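Section 5: Running the Sorting Station Alongside Your Packing Crew

If you have worked through the earlier sections, your Rastogi station is bolted down, powered and talking to its controller, and you have earned a cup of coffee. This section covers the part that people on the floor tend to ask us about most, namely what the day looks like once the arm is doing the pushing and gathering that used to be done by hand at the bench.

Please read it together with the people who will be standing next to the station. Packers often spot things in a layout that a supervisor walks right past, and their shift is the one that is changing.

5.1 Setting out the practice board

1. Press PAUSE on the controller and wait for the amber lamp to stay lit.
2. Lay the wooden board on the pegboard table and check that it does not rock.
3. Place the practice blocks on the board in small groups, one or two colors to a group, with plenty of bare wood in between so the rod has room to travel.
4. Step back behind the floor line, then press RESUME.
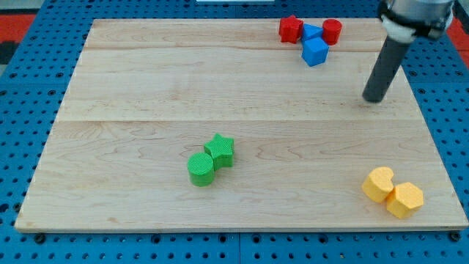

Figure 5-2. Practice blocks grouped by color on the board, with the rod held clear of them.

Note: The groups needn't be tidy. Blocks may touch one another, and shapes can be mixed freely within a color. Your parts won't arrive in neat rows on a busy Saturday either, so a bit of untidiness makes for good practice.

CAUTION: Never reach over the board while the green lamp is lit, even to rescue a block that has strayed to the edge. Pause first, every time.

5.2 Who does what

The station takes over the sliding and grouping of loose parts. Checking, boxing and labeling stay with your crew, and so does the final word on whether a part is fit to ship. At our Plisstead workshop the bench packers moved over to checking, and most of them were glad to give their shoulders a rest, though a few missed the rhythm of the old job and we think it is only fair to tell you so.

5. Choose 2 people per shift to hold the controller key.
6. Let each of them run the practice board through 200 moves before any live parts go on it.
7. Write stoppages in the station log, in plain words, with the time of day.

If the controller shows code 378, the arm has paused itself and is waiting for a key holder. Clear the board, turn the key to RESET and begin again from step 1.

Note: Keep a hand bench set up nearby for the first month or so. Work can carry on there during a stoppage, and newer staff can learn the parts by touch before they move on to checking.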